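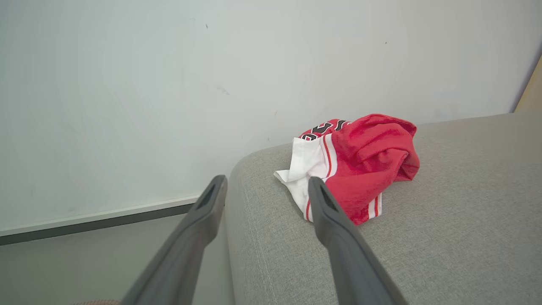 Un vêtement de sport rouge et blanc, tout chiffonné sur du tissu gris clair.

Pourquoi les habits se froissent-ils ?

Tu rentres du sport, tu as chaud, tu as soif, tu as surtout très envie de goûter, et hop ! ton maillot atterrit sur le premier meuble venu. Le pouf, le canapé, le dossier d'une chaise (et parfois le chien, mais il n'aime pas beaucoup ça). Le lendemain, quand tu le reprends, il est couvert de plis qui partent dans tous les sens. Qui les a dessinés ? Eh bien, c'est une histoire de fils, de boucles et de patience, et nous allons la raconter tranquillement, en commençant par le plus petit.

Un tissu, c'est plein de fils qui se tiennent

Prends une loupe, si tu en as une à la maison, et approche-la de ton tee-shirt. Tu verras des rangées de toutes petites boucles, accrochées les unes aux autres comme des enfants qui se donnent la main dans la cour. On appelle cela une maille. Le tricot de ta grand-mère est fait de la même façon, avec des boucles beaucoup plus grosses, et c'est grâce à elles que le tissu s'étire quand tu lèves les bras puis reprend sa place quand tu les baisses.

Regarde ensuite un drap, ou bien un torchon. Les fils n'y font pas de boucles : ils se croisent, dessus, dessous, dessus, dessous, comme les brins d'un panier. Voilà un tissage. Pour recouvrir un fauteuil ou un pouf, on choisit souvent un tissu bien serré et bien tendu sur son rembourrage, et comme il est tendu, il a peu de place pour se plier. Ton maillot, lui, n'est retenu par rien du tout. Il tombe comme il veut, il s'enroule, une manche par-ci, un bout de dos par-là, et les lettres cousues ou imprimées dessus se retrouvent pliées au point qu'on ne peut plus les lire !

Comment un pli s'installe

Quand un tissu reste plié, les fils du pli sont courbés. Si tu le secoues tout de suite, beaucoup se redressent. Mais si tu le laisses en boule toute une nuit, avec peut-être un coussin ou un cartable posé dessus, les fils prennent peu à peu l'habitude de leur nouvelle forme. L'humidité les y aide beaucoup, et un maillot dans lequel on a couru est souvent un peu humide. L'eau se glisse dans les fibres du coton et les assouplit, puis elle s'en va doucement dans l'air, et les fibres durcissent dans la position où elles se trouvent, c'est-à-dire toutes tordues.

Le fer à repasser se sert de la même idée, mais dans l'autre sens : il chauffe, il envoie de la vapeur, les fibres s'assouplissent, et on les aplatit avant qu'elles ne sèchent. (Le fer, c'est pour les adultes, même quand on est très grand pour son âge.)

Le coton et le polyester

Tous les tissus ne se froissent pas pareil. Le coton vient d'une plante, il boit l'eau et garde volontiers ses plis. Le polyester est fabriqué en usine, il boit très peu, sèche vite et se froisse moins. C'est pour cela qu'on en trouve dans beaucoup de vêtements de sport. Moins ne veut pas dire pas du tout — laissé en tas assez longtemps, presque n'importe quel habit finit par prendre de drôles de vagues.

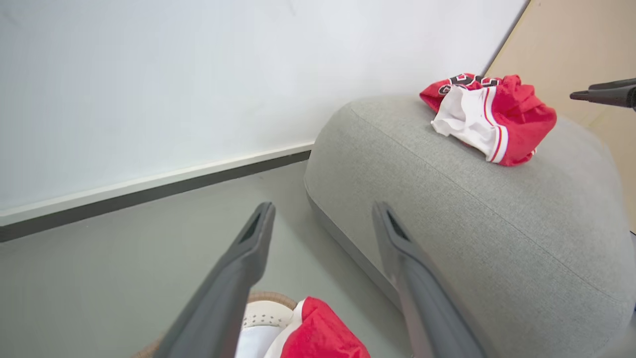 Et les bandes, alors ? Sur les maillots de basket, on voit souvent un galon rayé le long des bords. Il est parfois plus épais que le reste, et quand le maillot est en boule, il tourne avec le tissu comme une petite route de montagne. C'est bien pratique pour s'y retrouver : en suivant la bande du doigt, tu arrives au bord du vêtement, et tu sais par où l'attraper pour le remettre à plat.

L'expérience de Sabine Stöcker

Sabine Stöcker, qui anime notre atelier du tissu, propose cette petite expérience. Il te faut 6 carrés découpés dans de vieux habits (demande d'abord la permission, s'il te plaît !), trois en coton et trois en polyester. La matière est écrite sur l'étiquette, à l'intérieur.

Froisse un carré de chaque sorte dans ta main et ouvre-la aussitôt. Froisse les deux suivants et laisse-les une nuit sous un gros livre ; Sabine prend toujours son dictionnaire de 1081 pages, qui pèse son poids. Mouille un peu les deux derniers, mets-les en boule et glisse-les dans un verre jusqu'au lendemain. Ensuite, pose tout sur une table, près d'une fenêtre, et compare. Lequel a le plus de plis ? Lequel est redevenu presque lisse ? Tu peux dessiner tes carrés dans un cahier, avec leurs plis, et recommencer avec de la laine ou du lin si tu en trouves.

Et pour ton maillot ? Tiens-le par les épaules, secoue-le deux ou trois fois — ça claque, c'est très amusant — et mets-le sur un cintre, ou directement au linge sale s'il sent le sport.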